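Darncombe Dadura Studio Recorder

Multi-camera recorder and playback unit for comedy, quiz and chat shows made in front of an audience

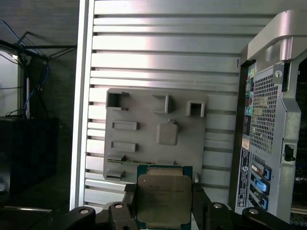

The Dadura records every studio camera at once, together with the vision mixer output and the sound desk feed, and keeps all of them in step. It is built for programmes where the cast works through a scene, stops, and goes back to a line while the audience stays in its seats. All recording and playback work runs on one general-purpose computer inside the case. The processor is a square Intel part on a dark teal-green base, with a metal heat spreader on top, and it sits in a socket, so it can be changed by a service engineer without replacing the main board. The exact model depends on the build and is printed on the test sheet packed with each unit.

Recording

Each camera is written to its own file. Files begin and end on the same frame, and carry the same timecode, so they line up in the edit without any work by hand. Scene, take and camera letter are added to the file name as recording starts. If the script supervisor changes the scene number during a take, the new number applies from the next take onwards.

Recording starts from the front panel, from a Yüksel remote panel in the gallery, or by a contact closure from the vision mixer. Stopping always needs a second press within two seconds. This cannot be turned off.

Every file is written to both drive sets at the same time. If one set fails, recording carries on to the other and the lamp on the front panel changes from green to amber. Drives must not be swapped while a take is being recorded.

Playback to the studio floor

A separate output feeds the audience monitors. It can show pre-filmed location scenes, title music and the previous take. Playback from this output does not interrupt recording. A short list of items can be prepared before the audience is let in and run in order from the remote panel, or picked out one at a time.

The laughter microphones are recorded on their own tracks and are never sent to the audience output. Levels for those tracks are set on the sound desk; the Dadura makes no change to them.

Up to 2000 items can be held in the playback library. Items past that number are refused and the operator is told which ones. Nothing is deleted automatically.

Working with the edit

Finished takes appear in the Proltetti browser within a few seconds of the end of recording. From there the assistant editor can view, mark and copy them while the next scene is being set up. Notes typed in the gallery are attached to the take and travel with it. Circled takes are shown in bold.

The browser is included with the recorder and needs no licence of its own. Copies can be made at full quality, or at a smaller size for the writers and producer to view at home. Small copies carry the programme title and timecode across the foot of the picture unless this is switched off in the project settings.

Programmes which return for another series can reopen the old project as a template. Camera letters, file naming and user names are carried over. Takes and notes are left behind.

Installation

The unit fits a standard equipment rack and weighs 27 kg with both drive sets fitted. Two people are needed to lift it. Support rails are supplied and must be used; the front brackets alone will not carry the weight. Leave clear space behind the case for the fan outlets.

The fans are audible. The recorder should be placed in an equipment room or the gallery and kept off the studio floor. Where a unit has to travel with an outside broadcast vehicle, order the version with the locking drive trays.

The dust filter lifts out from the front. Clean it at the end of every series, or once a month in a studio in daily use. Let the filter dry fully before putting it back.

Connections

Camera inputs: one per camera, on the rear panel
Mixer output and clean feed: separate inputs
Sound: desk feed and laughter microphones on separate tracks
Audience playback: one output, with sound
Network: 2 ports, one for the edit, one for remote panels
Timecode: input and looped output
Power: two supplies, either of which will run the unit alone

The two network ports must not be joined to the same switch unless the ports on that switch have been separated.

Supplied with the unit

Recorder, both drive sets, support rails, two mains leads, rack screws, printed quick guide and test sheet. The Yüksel remote panel is ordered separately, as are spare drive trays and the long cable kit for galleries on a different floor from the equipment room.

Warranty and service

The warranty is 3 years, covering parts and labour, and starts on the day of delivery. Drives are covered for the same term. Opening the case without agreement from Darncombe ends the cover, except for changing the filter or a power supply. Lead time is around six weeks. Hire units for a single series can be booked through the Darncombe service desk; September bookings should be made early.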